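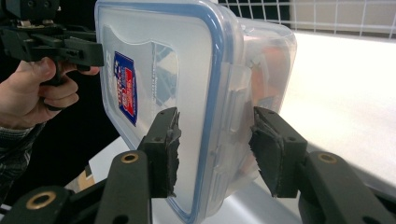 Moving kimchi and other strong food in a shared car, five hours

Posted in Food and Kitchen, 1,184 views

Hello everybody. In September I will move from Eltville to Pomare and I go with a shared ride, so three strangers are sitting in the car with me. I want to bring kimchi, anchovy side dish and some soy sauce eggs from my aunt. The distance is 364 kilometers. The driver wrote to me very politely "no smelling food please". I do not want to be rude, but I also do not want to throw away the kimchi. How would you pack it? Is it better to freeze before?

Gun-woo Ha

flivonik_kitchen

Do not freeze the kimchi, it becomes soft and the juice separates. Put it in the coldest part of the refrigerator for one night before the trip. Fill the box only to three quarters, for kimchi continues to make gas and it needs a place to go. 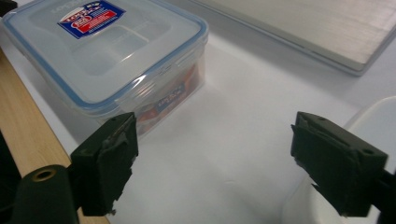 Then close all sides, turn it over the sink for one minute and look if any liquid is coming. After this I put the box in two plastic bags, each one tied separately, and everything into a cooler bag with ice packs. Eggs should travel in their own box with only a little sauce. I did this way to Ernura last Saturday, and the driver asked me nothing.

Please tell the driver anyway. Some people are more sensitive than we think.

Pomare138

just buy new kimchi when you arrive, there is a Korean shop near the station, I paid around 138 for a big jar but it was the good one. Anchovy is ok in the car if it is dry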